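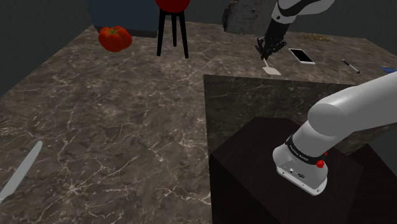

Wanted: people who doubt their sleep app

Most sleep apps promise better nights. We have read plenty of those promises and we don't believe many of them yet. The Nyamweya Sleep Study is looking for 42 adults who will spend 38 nights helping us check.

You don't have to like the apps. If you bought one, used it for a week and wondered where the score came from, we would be glad to have you. Fans are welcome too, as long as they can stand being told their favorite may be guessing.

What you would do

Wear a plain wristband to bed. Keep the app running on your own phone. Fill in a short paper diary each morning before you look at the score. The order matters, and people who peek first will be asked to skip that day's entry.
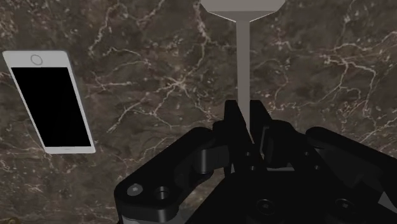
A phone lying on a marble surface, its screen black.

Who can take part

You must be 21 or older, sleep at home most nights, and own a phone that still holds a charge until morning. Night shift workers can't join this round. Neither can anyone being treated for a sleep disorder, or anyone employed by a company that sells sleep products.

What you get

You will be paid $300 at the end. Drop out early and you are paid for the nights you finished. You also get a copy of your own results, including the dull ones. We won't tell you how to sleep better. We don't know how, and we are wary of people who say they do.
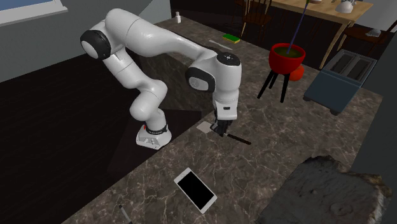 Image: Gallik / Nyamweya Sleep Study

Our last call drew 433 replies, many of them from people hoping for a free gadget. There isn't one. The wristband goes back.

How to apply

Write to Sabine Ehlers, Nyamweya Sleep Study, Room 38, Brimero Building. Give your age, the app you use and one thing it told you that you didn't believe. Letters must reach us by March 16, 2019.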